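Forum > Manipulation > Grippers and end effectors
Thread: Two-finger parallel vs. three-finger adaptive, simulated bench results

skavadstead_mike
Joined: November
Posts: 200

Reposting from the sim board because a moderator told me it belongs over here. We have to pick a gripper for the Skavadstead line by the end of the quarter. The Sosport rep sent over a slide deck claiming their three-finger hand beats any parallel jaw on household items, full stop. No task list, no failure cases, just a bar chart with one tall bar. I don't buy it, but I also don't have anything better to put in front of my boss.

Has anybody here run the plain two-finger jaw on kitchen stuff in simulation and kept the bad runs?

Stiven
Posts: 2278

I have. Same arm, same table, stock parallel jaw, 1000 episodes. Renders first, then my complaints.

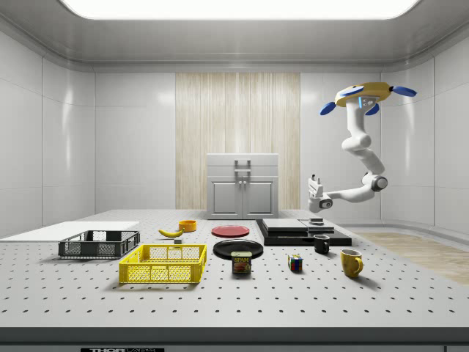
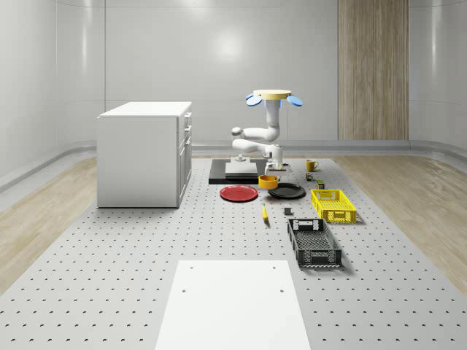
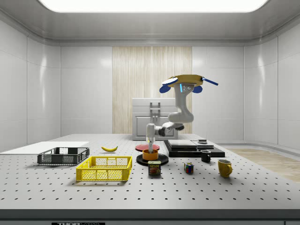
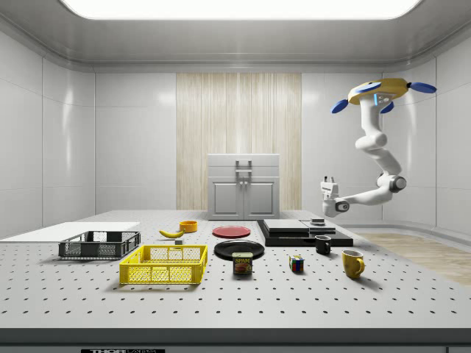 The number I care about is how often the jaw gets a usable grasp on the first approach, and on that the simple gripper did a lot better than the Sosport deck would have you believe. What it's bad at is deciding where to go in. Take the third render, where the fingers are down inside the orange cup on the black platter. An inside approach gives two narrow fingers some room to work with, and a bulky hand has to come at the same cup from outside and clear whatever is standing next to it. My planner picked inside approaches more than I expected. Plates were the worst category by far. A plate lying flat gives a parallel jaw next to nothing to close on except the rim, and my rim grasps were ugly.

Before anyone asks, no, I am not posting the success rate. I changed the friction settings partway through and I'd have to throw out the early runs to give you a fair figure.

gripwright
Posts: 1000

So you changed friction in the middle of the run and we're supposed to be impressed by "a lot better"? Come on. That's the same thing the sales deck did, with nicer lighting.

Stiven

Fair on the friction. Not fair on the rest. I told you about it, and the deck didn't tell anyone anything.

Makis Manolakis

I'm with gripwright on this one. Simulated contact is where these comparisons go to die. A mug handle in sim is a rigid collision shape with one friction value. A mug handle on my bench has glaze on it and sometimes dish soap. I've watched a policy go from looking great in sim to dropping every other cup on hardware, and nothing had changed in the code.

Also, Stiven, are you getting enough views? I see the arm and the mount from several angles in your post, but does the policy get all of them or only one? If it only gets the front view I'd worry about the arm hiding its own target. In your third picture the arm is already covering part of the red plate.

Stiven

The policy gets one fixed view plus wrist. The extra views are for me. And yes, the arm blocks things. I tried moving the fixed camera up and it helped with plates and hurt with the crates, so I moved it back.

sfak_tools
Posts: 4

I work on the Sfakianakis controller (so discount my opinion as you see fit). Half of what people blame on the gripper is the controller closing too early. We had a customer swap out three different end effectors before anybody looked at the timing between "arm settled" and "close jaw." They added a short wait and went back to the cheapest gripper of the bunch.

gripwright

A controller vendor says it's the controller. Noted.

sfak_tools

I did say discount it. Try the wait anyway, it's one line in the config.

skavadstead_mike

OK, this is more than I got out of the rep in a month. Stiven, would you be willing to rerun with friction locked and post plates, mugs and crates as separate rows? I don't need a chart. If the three-finger hand only wins on plates, I can't see paying for it, we barely handle plates.

Stiven

I can do that. It'll be 200 episodes per row, not the full set, the machine is shared. And I'm adding the wait that sfak_tools wants so we can stop arguing about it.

Makis Manolakis

Run it both ways, with and without the wait. Otherwise you've changed two things again.

Stiven

Yeah, all right. Both ways.

gripwright

And leave the camera where it is.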